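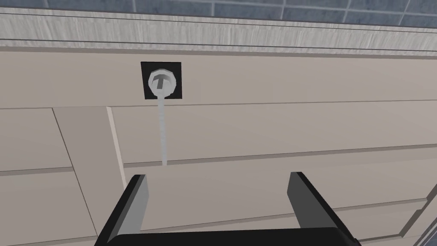
I've been repainting the kitchen cabinets since November, and I'm close enough to done that I can write down what I did. A few people asked after my last post, and Hwa-young Won wanted to know before she starts on her own kitchen whether it's worth the trouble. I think it is, if your cabinet boxes are solid and you can put up with a messy house for longer than you planned.

Ours came with the house. The doors had an orange varnish that made the room look dark by 4 p.m. Replacing them was never in the budget. I got one quote, read it twice, and went to buy sandpaper.

The whole job has cost me $187 so far. That covers primer, paint, two good brushes, a pack of small foam rollers, degreaser and sandpaper. It doesn't cover the hardware, which I'm treating as a separate problem.

Cleaning took longer than painting. I washed every door with degreaser, then again with plain water, and the ones beside the stove got a third round. There was a film along the top edges that I had lived with for years without noticing. Paint won't stick to that. If you only have the patience to do one step properly, do the washing.

Take the doors off and number them. I wrote the number on a piece of tape inside each hinge cup and the same number inside the cabinet. I skipped the two doors under the sink, thinking I'd remember which was which, and then hung them the wrong way around.

I sanded just enough to take off the shine, wiped everything down, and put on one coat of primer. The varnish bled through in a few places, mostly near the knots, so those doors got a second coat. Then came the color, two coats, with 24 hours between them. The can says you can recoat sooner. I tried that on one drawer front and the roller pulled up the edge of the first coat, so I sanded it back and started over.

Drying space was the real limit. I could lay out four doors at a time on blocks in the spare room, backs first and then fronts, and that set the pace for everything. We ate a lot of sandwiches. The plates sat out on open shelves, and my husband got used to it enough that he suggested leaving the doors off for good. I don't want to dust plates, so the doors are going back.

About the hardware. The old handles had two screws each, and I wanted something with one, so every old hole had to be filled. I used wood filler, let it shrink, filled it again and sanded it flat. On three doors you can still find the spot if the light comes from the side. I should have filled them before the primer and checked them with a flashlight.

For drilling the new holes, make a template out of cardboard and mark which side is the hinge side. Drill from the front with a scrap block clamped behind the door so the back doesn't splinter. Go slowly – fresh paint chips easily for the first couple of weeks.

What's left is the pantry door and the trim under the upper cabinets. After that I want to look at the backsplash, but I've been told to wait until spring.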